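Treltatero Brush Table: notes for people using the table
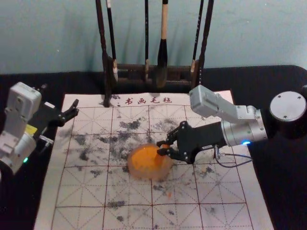
The brush table is a shared calligraphy station kept by the Treltatero study room. These notes list what belongs on it, how it should be set up before a session and how it should be left. The felt is ruled in large squares with dashed diagonals, so a beginner can place a character without a printed sheet underneath. Its top edge goes toward the wall, with the four red characters 书画毛毡 (painting and calligraphy felt) just in front of the brush rack. Ink stains on the felt are normal and do not count as damage.

Version

This is revision 4 of the notes. The April revision moved the paper list to its own section and dropped the old sign-out sheet.

What belongs on the table

Felt: one, off-white, with grid
Rack: dark wood, two posts, stands at the back
Brushes: hung from the rack, tips down
Ink stone and bottled ink: bring from the cabinet, return after use
Paperweights: in the cabinet, top drawer
Water dish: at the sink

The practice book is the Zúñiga workbook, shelf number 554. It has 29 lessons. The first 13 cover single strokes and can be done with any of the brushes. Later lessons assume you have a thick brush for large characters and a slim one for signatures and small text.

Setup

Slide the far edge of the felt under the rack. The weight of the rack keeps it from creeping toward you while you write.
Smooth the felt with your hand, front to back. Do not iron it.
Lay one sheet of paper at a time. Thin paper lets the grid show through; with the heavier paper from Wirkix you will need to fold your own guides.
Pour a small amount of ink. You can always pour more.
Wet the brush in clean water and press it on a scrap sheet before it goes into the ink.

Paper

Two kinds are stocked. The Trusora practice paper is thin, bleeds a little and is fine for daily work. The Wirkix paper is for finished pieces only – please ask before opening a new pack. Used practice sheets go in the flat box under the cabinet and get reused as blotters.

Cleanup

Rinse each brush until the water runs clear, then shape the tip with your fingers and hang it back up. Don't stand a wet brush in a cup, as water gets into the handle and loosens the hair. A dark brush head may still be clean, so check it with water before you wash it again.

Blot fresh ink on the felt with a used sheet. Rubbing spreads it. The felt is not washed between sessions.

Known problems

The wall behind the rack marks easily. Keep wet brushes pointed away from it.
Older stains can hide the grid lines in the middle of the felt. If you need clear lines, work closer to the front.
The cabinet's top drawer sticks in damp weather.

Contact

Brenda Yáñez keeps these notes and orders the paper. Leave corrections in the folder inside the cabinet door, with the revision number at the top.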